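Cable Stock -- Bench Notebook, Benditport Workshop
May 8, 2020

Purpose of this entry: to record the sorting of the charging cables kept for the Falard project, so that colleagues may find the work in order when they take over the bench.

The cables were last put in order in October and have since been stored together in one bin. Braided and smooth types are to be separated, coiled and tied singly. The braided ones take the most time, as the weave catches on itself and a loop drawn too quickly tightens the next one.
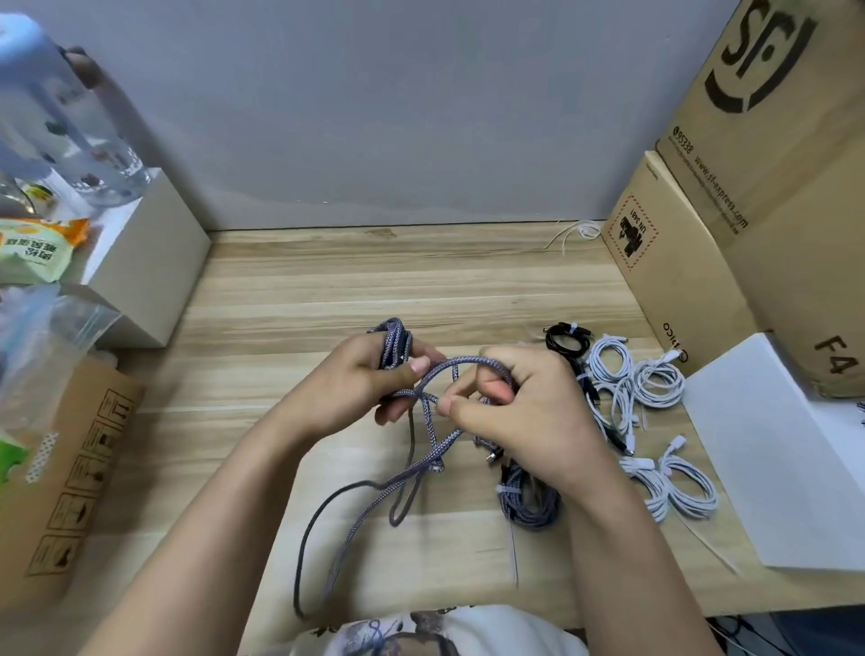 Should a cable be coiled before both of its ends are free? It should be left alone until both ends have been found, and coiled only then.

Procedure as followed at this bench: find one connector, work it back through the pile, lay the cable straight, then wind it over the fingers of one hand. The tie goes on 2 turns, with the plug left outside the coil. Coils are set to the side by color -- black and white may share a group for now, but not a bag.

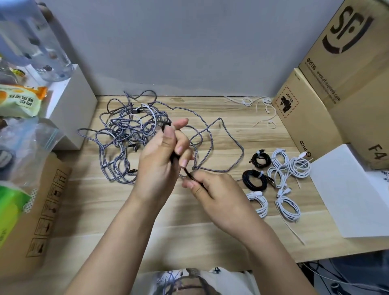 Baird asks that short cables be kept out of the general bins altogether, having lost too many of them at the bottom, and would prefer a shallow tray for anything that cannot be wound more than twice. The request is reasonable and has been entered under item 649. A tray from the Jamley shelving order would serve.

Ties are to be kept at the back of the desk and reused where they still hold. Any cable with a bent plug or a split jacket goes to the test drawer, unlabeled stock included. 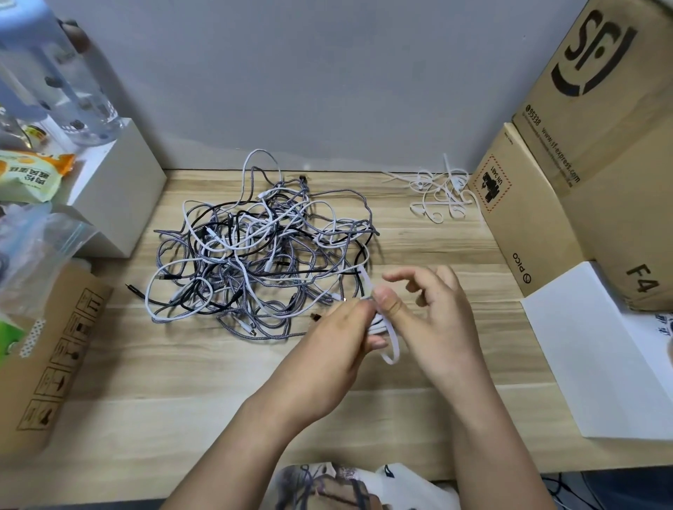
Photo: Benditport Workshop, bench records

Outstanding: length labels, bag numbers starting at 560, and a decision on whether braided cables are to be stored flat. The stock sheet should not be signed until the labels are on.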